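Home Forums Kits & Arms Help Log in

Is the Wiltivitz two-arm kit worth it for folding shirts?
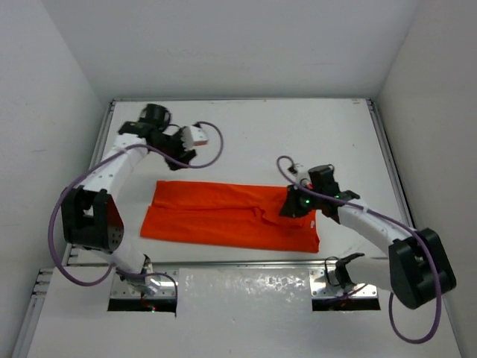 Two-arm setup, orange garment flat on the table, right gripper on the fabric.

Posted by Henok Hadgu, March 25, 2018

Looking at the Wiltivitz kit for a small print shop. The seller, Vutham, says it can do 300 shirts a day. Has anyone here run it on real T-shirts? Also, do the purple cables get in the way? They hang in pretty long loops.

Tiruwork Seyoum
I've had one since May. Simple folds take 90 seconds a shirt once it's set up, so 300 means a long day. Thin cotton wrinkles near the grip and you have to slow the pull down. Tie the cables to the upper link but leave slack at the wrist. Ask Vutham for the softer finger tips.

Gudeta
too slow imo. get a folding board

We use cookies to keep you signed in. Accept Settings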